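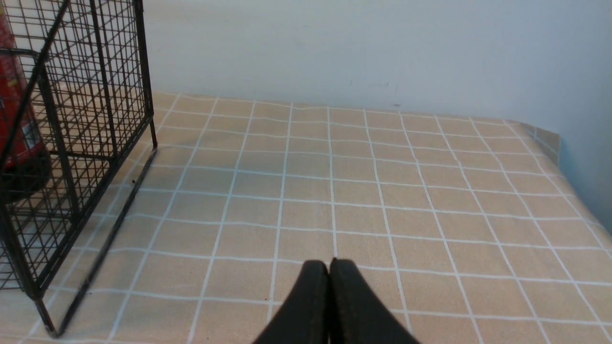 Como dividir as compras e a cozinha numa casa com quatro pessoas?

Tempo de leitura: 6 min

Ye-seo Myung

Boa tarde a todos. Peço desculpa desde já pelos erros, o português é a minha terceira língua e ainda estou a aprender a escrever textos compridos.

Moro numa casa partilhada com mais três pessoas. Dois de nós estudam, uma trabalha por turnos e o outro trabalha em casa. Eu cheguei há seis meses e até agora não temos nenhum sistema. Cada um compra o que quer e põe onde há lugar. O resultado é que temos sempre quatro pacotes de sal abertos e nunca há papel de cozinha.

Os problemas concretos são estes:

- O azeite, o arroz e o detergente são usados por todos, mas são quase sempre as mesmas duas pessoas que os compram.
- O frigorífico é pequeno. Na semana em que alguém faz as compras grandes, os outros não têm onde pôr o leite.
- Eu cozinho quase todos os dias, e uso muito molho de soja e vinagre. O colega que trabalha em casa come sopa e pão. Não me parece justo que ele pague metade das minhas garrafas, mas também não gosto de esconder a comida no meu quarto.
- Ninguém quer falar sobre isto, porque somos todos educados e temos medo de parecer forretas.

Já tentámos uma folha na porta do frigorífico, onde cada um escrevia o que comprava. Funcionou durante sete dias. Depois a caneta desapareceu e a folha ficou lá até ao Natal.

A minha pergunta é se alguém tem um método que aguente mais de um mês. Prefiro uma coisa simples, sem aplicação no telemóvel, porque uma das colegas tem um telemóvel muito antigo. Queria também saber como se começa esta conversa sem ofender ninguém. No meu país isto seria tratado pela pessoa mais velha da casa, e aqui não sei se fica bem eu propor regras, sendo a última que chegou.

Os temperos pelo menos já têm o seu canto, ao lado de um suporte de rede preta com dois andares. Foi a única coisa em que concordámos todos.

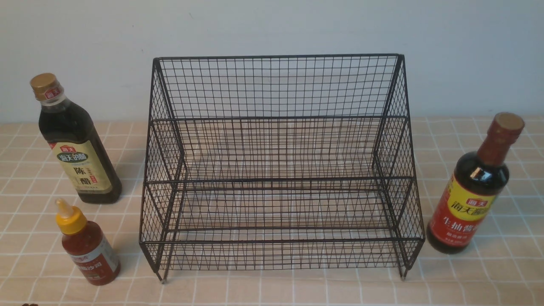
Resposta de Anika Haddad
2 de abril de 2018

Olá Ye-seo. Vivi em casas partilhadas durante muitos anos, em Portugal e antes noutro país, e também não sou falante nativa, portanto entendemo-nos bem.

O método que me serviu melhor foi a caixa comum. É antigo, mas é o que dura. Explico como fazíamos.

No primeiro dia do mês cada pessoa punha a mesma quantia numa lata. Com esse dinheiro comprava-se apenas o que estava numa lista curta, combinada por todos. A nossa lista tinha azeite, sal, açúcar, arroz, massa, papel higiénico, papel de cozinha, sacos do lixo, detergente da loiça e detergente da roupa. Tudo o que não estava na lista era pessoal. Quem ia ao supermercado tirava o dinheiro da lata e deixava o talão lá dentro. Se no fim do mês sobrava dinheiro, ficava para o mês seguinte. Se faltava, aumentávamos um pouco a quantia.

A lista tem de ser curta. Na minha primeira casa pusemos também café, manteiga e bolachas, e foi um desastre, porque um de nós comia um pacote de bolachas por noite. Tirámos as bolachas da lista e voltou a paz. A manteiga ficou, mas com discussão.

Sobre o colega da sopa: ele também usa sal, azeite e detergente, por isso pagar uma parte igual dessas coisas não é injusto. O molho de soja e o vinagre eu deixava de fora. Você compra, você usa, e se alguém quiser um bocadinho para uma salada não vai chorar por isso. Se todos começarem a usar, então passa para a lista no mês seguinte.

Quanto ao frigorífico, dividam por prateleiras e não por pessoas com mais fome ou menos fome. Quatro pessoas, quatro zonas, mesmo que sejam pequenas. A porta fica para as coisas da caixa comum e para o leite. Nós marcávamos as zonas com fita de papel e o nome escrito a lápis. A fita sai bem se for trocada antes do verão; em julho a nossa ficou colada e tivemos de raspar com uma espátula.

Para a conversa, sugiro que não a faça na cozinha, e muito menos quando alguém acabou de encontrar a loiça suja. Convide todos para jantar e diga no próprio convite que quer falar das compras. Se as pessoas sabem antes qual é o assunto, não se sentem apanhadas. Ser a última a chegar até ajuda, porque pode dizer que quer perceber como a casa funciona.

Espero que seja útil.

Resposta de Dwight Girard

Eu sou contra a caixa comum. Na minha casa o dinheiro da lata desaparecia e depois ninguém sabia de talões. Cada um com o seu e acabou. Um armário para cada pessoa, com chave se for preciso. Sai mais caro no sal mas dorme-se melhor.

Para o papel higiénico fazemos por turnos, um mês cada um.

Resposta de Bradley Sedgwick

Concordo em grande parte com a Anika, e compreendo o Dwight, embora as chaves me pareçam tristes. Acrescento algumas coisas que aprendi numa casa onde éramos seis e só havia uma cozinha.

Antes de qualquer conversa

Durante 2 semanas, guarde todos os talões do que comprou para a casa e peça aos outros que façam o mesmo. Não é para acusar ninguém. É para que, no dia do jantar, se fale de valores e não de impressões. No nosso caso descobrimos que a pessoa que mais se queixava era a que menos comprava, mas também descobrimos que era ela quem limpava sempre o forno, e ninguém tinha reparado. O trabalho também conta, e convém falar dele na mesma noite.

Prateleira dos «sirvam-se»

Entre o que é comum e o que é pessoal há uma terceira categoria, que são as coisas caras ou raras que duram muito tempo. Especiarias, molhos, vinagres, mel. Nós tínhamos um lugar só para isso, e a regra era que qualquer pessoa podia usar uma colher sem pedir, mas quem acabasse a garrafa comprava outra igual. Repare na palavra «igual». Uma colega acabou o meu molho de soja claro e trouxe um escuro, muito boa intenção, mas não serve para as mesmas receitas. Desde então deixávamos sempre a garrafa vazia no lugar até chegar a nova, para se poder comparar o rótulo na loja. Com garrafas chinesas isto é ainda mais importante para quem não sabe ler os caracteres. 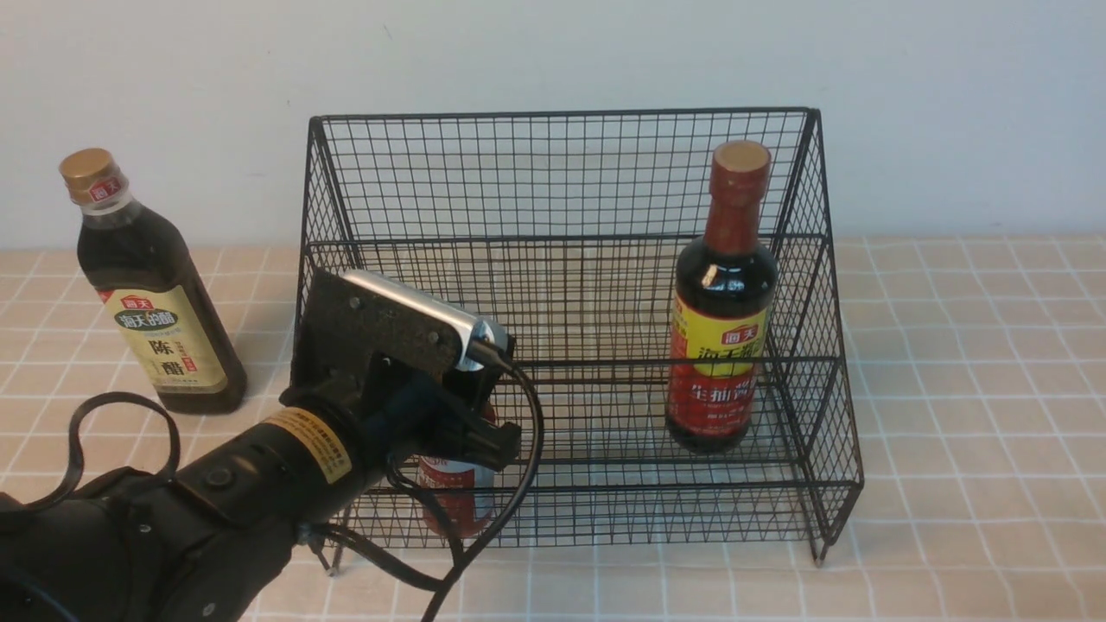 O que fazer com o frigorífico pequeno

As zonas de que fala a Anika funcionam, mas não resolvem a semana das compras grandes. O que nos ajudou foi desencontrar os dias. Dois de nós faziam compras ao fim de semana e os outros a meio da semana. Também combinámos que as panelas inteiras não entram no frigorífico. Quem cozinha muito passa para caixas, que se empilham. Parece uma regra de avó e talvez seja, mas ganhámos uma prateleira completa.

Há uma lista de coisas que as pessoas põem no frigorífico por hábito e que não precisam dele: batatas, cebolas, alhos, bananas. Tirem tudo isso antes de discutir espaço.

Como manter o sistema depois do primeiro mês

Foi aqui que nós falhámos duas vezes. O entusiasmo acaba e a lata fica vazia. À terceira tentativa nomeámos uma pessoa por mês para recolher o dinheiro e verificar a lista, por ordem alfabética. Essa pessoa não compra tudo, apenas avisa. Como você tem uma colega com turnos, deixem que ela troque de mês quando lhe calhar uma época pesada.

E prendam a caneta com um fio. A nossa também fugia.

Se ao fim de três meses uma pessoa continuar sem pagar, falem com ela em particular, um só de vocês, o que tiver melhor relação. Quatro pessoas à mesa contra uma é um tribunal.

Ye-seo Myung

Muito obrigada aos três. Vou experimentar a caixa comum com a lista curta, e a prateleira do Bradley para os molhos. Já mandei o convite para o jantar de quinta-feira e escrevi nele o assunto, como a Anika aconselhou. O colega da sopa respondeu que traz o pão.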